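New Handling Rules for Hand-Held Gripper Tools Take Effect at All Sites
Reading time: 4 minutes

The revised Rules for Hand-Held Gripper Work have been approved and apply from 2022-09-04 to all staff, contractors and trainees who use gripper tools at the Ollinance sites in Pemton and Nurkdale. They replace the interim guidance issued in February.
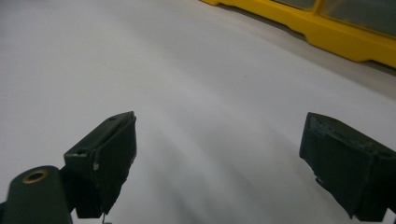
Why the rules were revised

The interim guidance was written when the gripper program occupied a single bench at Pemton. It said little about the condition of the tools themselves and left most decisions to the person on shift. As the work grew and a second site opened, the two teams settled into different habits. A tool that would have been set aside for new padding at Nurkdale might stay in use for another week at Pemton, and recordings made at the two sites were difficult to compare.

A review of 777 recorded sessions was completed over the summer. Roughly 100 of them carried an operator note about finger padding, most often a lifted edge, a crease or a torn corner. The notes used many different words for the same fault, and very few said whether the tool had remained in service. The revised rules give both sites one set of terms and one point at which a tool must be withdrawn.

Condition of the fingers

Each gripper finger must be inspected at the start of a shift and again after any break of more than one hour. The inspection covers the padding on the inner face, the tip, the screw holes on the top face and the pivot. Wear is graded at three levels.

Grade A covers surface marks only. Scuffs and small chips on the hard parts of the finger fall into this grade, provided that no sharp point can be felt with a gloved fingertip. The tool may be used and no entry is required.

Grade B covers padding that is creased, lifted or ragged at an edge but still held firmly over the area that touches the object. The tool may be used until the end of the shift. The operator must enter the grade and the affected finger, left or right, in the tool log before the first recording.

Grade C covers padding that has come away from the contact area, any finger that moves at its mounting, and any loose wire or thread that can reach the work surface or the pivot. The tool must be withdrawn at once and tagged. It may return to use only after repair and a fresh inspection by a second person.

Where an operator is unsure between two grades, the higher one applies. Patching over worn padding with a new layer of tape is no longer permitted at either site. Padding is to be removed and replaced in full, and both fingers are to be done together so that the gripping faces remain matched.

Preparing the work surface

The surface is to be wiped down and cleared of everything that does not belong to the task. Storage boxes and organizers may stay on the table when they are part of the task, and in that case their position must be recorded on the task sheet. Lids are to be open or closed as the sheet directs. If the sheet is silent, lids stay closed.

Plain, light surfaces remain the standard for sorting and picking tasks. Teams that need a patterned or dark surface should request it in writing before the session is planned. Requests made on the day will not be accepted.

Conduct during a session

Operators should begin each recording with the gripper open and empty, held clear of the objects, and should pause briefly in that position before starting the task. The same applies at the end. Objects should be approached at a steady pace. Pressing the finger tips against the table to steady the hand is discouraged – it wears the lower edge of the padding and makes the grading above harder to apply fairly.

A recording should not be stopped because a grasp fails. Failed attempts are part of the record and should be marked as such on the sheet. A session must be stopped if a part comes off the tool, if an object breaks, or if any person reaches into the work area.

Records and retention

The paper tool log is withdrawn. Both sites will use the Mbwambo log, which has been in trial at Nurkdale since the spring. It contains 17 fields, of which the first six are completed before the session and the remainder at its close. Entries may be corrected by adding a dated note, but the original entry must remain readable. Paper logs already in use should be completed to the foot of the current page and handed to the site office for storage.

Training

All current operators are required to complete the short course on grading before their next scheduled session. The course uses sample fingers at each grade and ends with a practical check at the bench. Operators who have worked under the Nurkdale trial are excused from the section on the log but must still attend the section on padding.

New operators will work alongside an approved colleague for their first five sessions. Recordings made during this period are kept in a separate folder and are not released until the practical check has been passed.

Questions about the rules should be sent to the standards desk at Pemton. The full text, with the grading sheet and a blank withdrawal tag, is available from either site office – printed copies can be supplied for use at the bench.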